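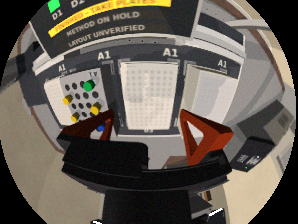 The yellow banner says "FINISHED – TAKE PLATES." The gray line under it says "METHOD ON HOLD."

I want to complain about the word "finished," and I'm going to start with my dishwasher. It plays a song when it's done. Eleven notes, and then five minutes later the same eleven notes, in case I was in the shower. The dryer has its own tune. The rice cooker beeps, the car dings after I've parked it, and my phone likes to congratulate me for closing an app. I live in a house full of appliances that want me to know they did their job.

Fine, they did. But when the dryer sings, the laundry isn't done! It's a warm heap that somebody (me) has to fold and carry upstairs and put in drawers. The machine's part is over and mine has just begun, and the word on the little screen is "finished."

I think we've caught this from them. My friend Juwita Wuisan works in the office at Dranbridge, and she told me her team closes 225 tickets in a good month. I asked how many of those people got what they wanted. She laughed for a long time. A ticket closes when the reply goes out, and whether the reply helped is some other ticket.

I do it too. I'll send an email at 4:55 and feel wonderful, as if the thing in the email had happened. Last March I "finished" my taxes, meaning I put all the papers in one folder and wrote TAXES on it. I took the evening off to celebrate.

My grandmother never said she was finished with anything. She'd say supper was "on the table," or the wash was "in." You knew exactly where things stood and whether you should get up and help. I'd love a dryer that talked like that. "Clothes are dry, still in here." I'd pay an extra 54 dollars for it, and I'm cheap.

Teófilo Cuervo, who lives across the hall from me, thinks I'm making a fuss over a label, and that everyone knows what it means. Maybe so. But he also has a load of towels that has been finished since Saturday, and I can see it through the glass in the laundry room every time I go down there. Somebody will have to move it — probably me — and I'm going to put it on top of the machine and go back upstairs without folding a thing.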